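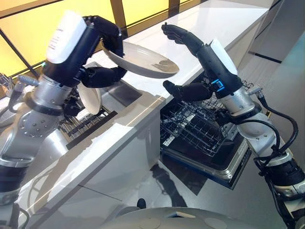 Plate duty, left hand holding and right hand open over the dishwasher rack.

I've spent most of this winter arguing with people about fingers, so I may as well do it in public.

My position, for anyone who hasn't been cornered by me in the tea room, is that the five-fingered hand is worth the bother. Lorna Lamont thinks I'm mad. She's run parallel jaws on everything since the Kendar job and she'll tell you (loudly, with a biscuit) that two flat pads and a decent controller will do 20 kitchen tasks before my hands have finished calibrating. And fair enough, she's right about the calibrating. The Lanov hands take ages to wake up, and if you skip the homing step the thumb sulks for the whole session.

But plates! Have a go at plates with a parallel jaw. You get a pinch on the rim and that's your lot. The plate swings about that pinch like a pub sign, so you slow the arm right down, and then you're watching a very expensive machine carry crockery at the pace of my nan. With fingers over the rim and the thumb tucked underneath, you've got something to push against in both directions, and you can tilt the thing without the controller having kittens. I reckon that's worth a lot of sulking.

The other half of it is the handover. Passing a plate from left to right is where I lose most of my arguments and most of my afternoons. Both hands want to be in the same spot, the wrists are fat, and the cables on the outside of the arm pick their moment to snag. Stijn Koster rerouted ours twice and they still droop. Jaws are slimmer, so they do have it easier in there, I'll give Lorna that one. What I won't give her is that a slim gripper which needs the plate presented dead square is somehow the simpler option. All you've done is shove the hard bit over to the planner, and guess who writes the planner.

Dong-geon Hwang wants us to try the Strachan suction cups next, and I'm keen, mostly so I can complain about them properly. Suction loves a clean glossy plate. I'd like to see it meet one with egg on it.

My real gripe is with how we compare these things. Everybody quotes a success rate and hardly anyone says what counted as a success. We logged 723 grasps on the old Zatov controller, and I could make that number look brilliant or woeful depending on whether a plate put down in the wrong slot is a pass. Dela Akolgo marks it a fail. I used to mark it a pass, and we had words, and I now mark it a fail too and my graphs are much sadder.

So, fingers for plates, jaws for cutlery trays if you must. Lorna gets the rig back in October.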